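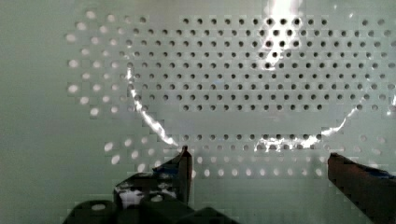 List archive > Visits and open days

Subject: Re: Open day at Stedholm, what did people see?
Date: 09/07/2026

Hi all,

I went, so I can answer some of this. First the original questions, for those who get the digest:

> I could not make it to the Grultico open day at Stedholm. Did
> they run the arms live or was it all slides? We handle a lot of
> perforated parts and our own setup gets confused by the holes.
> Also, is it worth asking for a separate visit, or is that only
> for customers?

They ran one arm live, in the back hall, for most of the afternoon. There were slides too, but you could skip them.

The part you will care about was the perforated panel station. The picture at the top is from the wrist camera, with the two fingers coming up from below and the pale green panel straight ahead. Look at the holes. In the big block toward the top they are small dark dots, and lower down between the fingers they go pale and blurry. Add the glare streaks on the glossy surface and you have most of what makes these parts hard to read from close up.

The presenter said their first version counted on every hole being dark, and it lost its place whenever the light changed. The new one, which they call Azimi, looks for the spacing of the rows and uses the plain strip along the side as a reference. They have a set of 886 close-up views for testing and said 595 of those have glare somewhere on the part. I did not get an error rate. I asked, and was told it would be in the write-up.

A few practical points:

The arm was slow. They had it set to 90 mm per second for the visitors.

They use blue tape on the fingers. You can see some of it in the picture.

They would not try parts that people had brought along. One person had a steel sheet in a bag and had to take it home again.

On your last question, you do not have to be a customer. Visits are booked through the Brernutau desk, and there is a fee of $300 if you want your own parts run. Looking only is free. The next open slots are later in September.

If anyone took notes in the gripper talk, please post them. I missed the first half looking for parking.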